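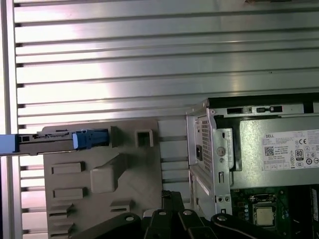 Learning to Bake My Grandmother's Bread, One Month In

April 17, 2020

I have been meaning to write this one for a while, and now that I have more evenings at home than I know what to do with, I've run out of excuses. So put the kettle on, because I'm going to go on a bit.

My grandmother baked every morning of her married life, and as far as any of us can tell she never wrote down a single recipe. She measured with a blue teacup that lost its handle before I was born, and when you asked how much water, she'd say "until it feels right" and go back to her radio program. I loved that answer when I was eight. I love it a good deal less now that I'm the one standing there with dough up to my elbows!

My cousin Nadine Zoubi is the only one of us who ever got anything close to numbers out of her. One October, years ago, Nadine sat in the kitchen with a bathroom notepad and wrote down whatever she could catch. She read it to me over the phone last month and I copied it onto the back of an envelope: flour, 644 grams (this was Nadine weighing the teacups afterward, bless her), a spoon of sugar, a spoon of salt, yeast "like a walnut," and olive oil with no amount at all. I settled on 89 grams of oil after a few tries, which is a strange number, but that is what was left in the bottle the day the bread came out best, and now I'm superstitious about it.

The first batch was flat. The second was also flat, and a little gray in the middle. My husband ate it with soup and was very kind about it. By the fourth or fifth I had figured out that our kitchen is just too chilly for the rise she used to get, so these days the bowl goes in the oven with only the light on and a dish towel over the top, and I leave it alone for 100 minutes. Leaving it alone is the hard part. I'm a peeker.

I should say something about flour, because a few of you wrote to ask. The shelves at our regular store on Irmont Avenue have been pretty bare, so I called Khalil Qaisi at Rawashdeh Grocery, and he set aside two bags for me and had them waiting by the door with my name on them. It's a softer flour than I'm used to and it wants less water. Khalil also told me his mother puts a pinch of ground anise in hers, and we had a nice long talk about whether that counts as the same bread (I say yes, Nadine says absolutely not, and I expect we'll be arguing about it at the next wedding).

I tried it with the anise on my last batch. The whole house smelled like my grandmother's hallway, the one with the coats, and I had to sit down on the step stool for a minute. I don't remember her ever using anise. Maybe she did and kept it to herself.

Next I want to try the little cheese ones she made for holidays. Nadine's notes on those just say "same but smaller," so wish me luck, and if your family made something similar, please leave me a comment with how you folded the edges. Mine keep popping open.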